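Course handout 4: Sorting and storing paper stock in bins
Retail Stockroom Practice, Gellwood evening program

This handout covers flat paper goods that are kept standing on edge: greeting cards, folded notes, small calendars, gift envelopes. Boxed stationery was covered in handout 3 and is not repeated.

## 1. Terms

- **Bin.** An open-topped or open-sided container that holds stock on edge. The inner wall farthest from the reader is the *back wall*.
- **Lean.** The angle at which the stack rests against the back wall.
- **Step.** The visible difference in height between the top edge of one card and the top edge of the card in front of it.
- **Reveal.** The part of a card that can be seen without moving any other card. On a rear card the reveal is often only a strip of the top edge.
- **Face card.** The frontmost card. Its reveal is the whole front panel, or most of it.

## 2. Loading a bin

1. Empty the bin and wipe the inside walls. Paper dust collects in the corners.
2. Sort the cards by height before sorting them by design. Tall cards go to the back.
3. Load from the back wall forward. Hold each group by its side edges, with the fold facing the same way throughout.
4. Let the stack lean. A stack forced upright will slide at the foot and bow in the middle.
5. Square the sides with a flat hand. Do not tap the top edges level — the step is what makes the rear cards readable.

A standard Vandard bin takes 84 single cards without envelopes, or 30 with envelopes inserted. Above that number the face card starts to curl at its free edge. Below eight cards the stack has too little weight to hold its lean, and the cards fan out.

## 3. Reading a stack by its edges

Staff are expected to identify the designs in a bin without pulling them. The usual cues, in order of usefulness, are border color, any printed motif directly under the top edge, and relative height.

Border color works well when the designs differ. It fails when two designs share a color family, as with the green Uzor cards in the August delivery. In that case go to the second cue. A row of printed flowers and a scalloped trim are easy to tell apart even where only a narrow band is exposed.

Glare is the common source of error. Pale panels reflect overhead light and lose their detail first, while dark borders stay legible. Turn the bin a quarter turn before deciding that a panel is blank.

Edge condition should be read at the same time. A straight card shows a straight line across the stack. A wavy line can mean humidity, overloading, or a card that was bent in transit, and the card must be drawn out to find out which.

## 4. Worked case: a small mixed stack

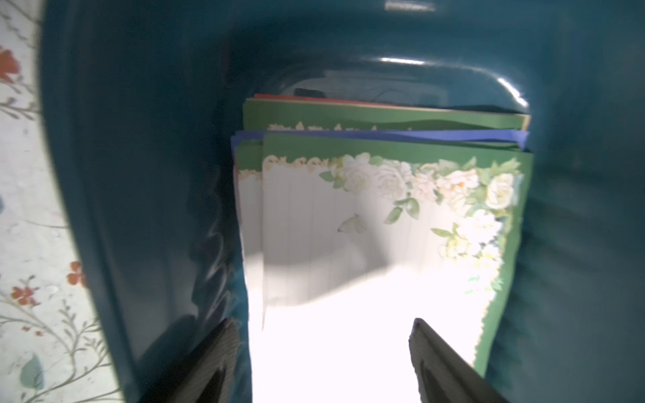
*Notes and bin layouts: Ylva Lie, Stockroom Practice. Revised 6 September 2019.*

The stack holds five cards leaning on the far wall of a teal plastic bin. Working from the back, the red card gives only a thin strip of red and white. The green card ahead of it has a far better reveal: a solid band, then small flowers in cream and gold. The blue card is a narrow violet-blue line, slightly wavy, and it projects a little beyond the face card on the right. Under section 3 it would be drawn and checked.

The two foremost cards both have green borders and gold scalloped detail near the top. They should be compared side by side before they are logged under one stock number. The pale panels are of limited use under this light.

## 5. Exercise

Set up a bin with cards of at least four designs, two of them in the same color family. Write down the order from back to front using edges only, then draw the cards and correct the list. Record errors by cue (color, motif, height) on the Farkinine sheet and bring it to the next session.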